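Rirkidach opens household reuse store in Brastanton

October 24, 2018

Environmental charity Rirkidach has opened a reuse store in Brastanton, where residents can hand in furniture, kitchenware and tools they no longer need. The store takes over a former carpet showroom on Yoshida Street and is open to the public from Wednesday to Saturday.

Items are checked, cleaned and repaired where necessary, then sold at low prices or passed free of charge to households referred by local support agencies. During a trial run over the summer, 195 pieces of furniture were collected from homes in the town and 50 households received items through the referral scheme.

Jamila Amarasinghe, director of Rirkidach, said: "Most of what we were offered in the trial needed very little doing to it. A drawer runner, a new set of screws, a wipe down. People were pleased to have somewhere to take it, and we had a waiting list for beds and storage within the first fortnight."

The store employs three part-time staff. Vilmos Dudás, who ran the furniture workshop at the charity's Sindov site for six years, has moved to Brastanton as workshop manager. He will also lead evening repair classes for adults, with places for 15 people in each group. The first course covers basic joints, hinges and drawers. A second course on upholstery starts in December. 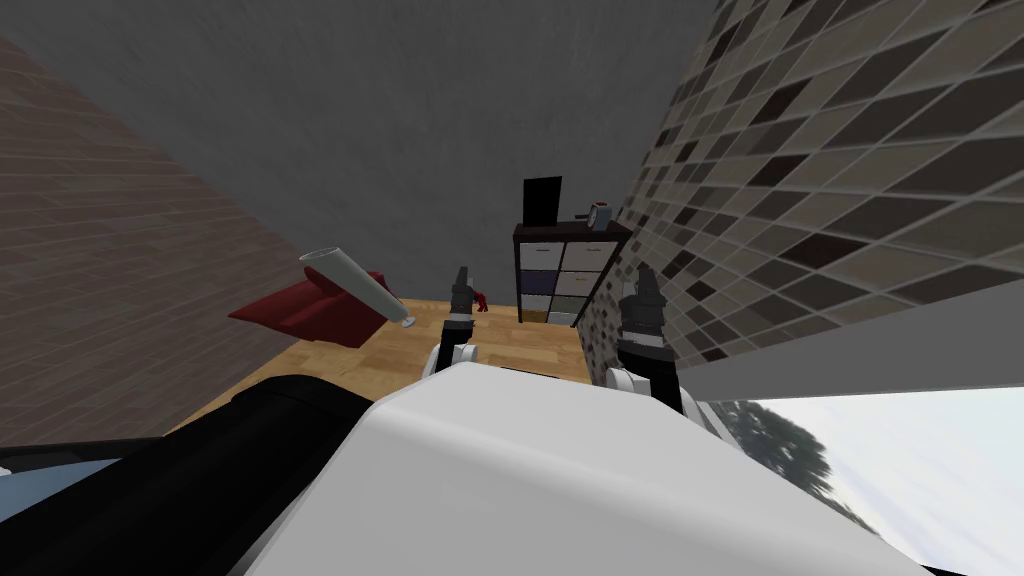

What the store accepts

Tables, chairs, bookcases, shelving, chests of drawers and bed frames are welcome, along with pans, crockery, hand tools and garden tools. Sofas and mattresses must have their fire safety labels attached. The store cannot take fridges, freezers, gas appliances or anything with woodworm.

Small items can be brought to the side entrance during opening hours. Larger pieces can be collected from addresses within the Brastanton ring road, and collections should be booked at least a week ahead. There is no charge for collection, although donations towards fuel are appreciated.

Repair classes

Classes run on Tuesday evenings and cost £15 for a course of four. Places are free for anyone receiving Universal Credit. Tools and materials are provided.

Manju Kanaujia, who attended a pilot class in the summer, said: "I took in a bedside cabinet that had been in the garage for years. It's back upstairs now and I've started on the matching one."

For media enquiries please contact Pallavi Gautam, communications officer, at the Rirkidach office in Brastanton.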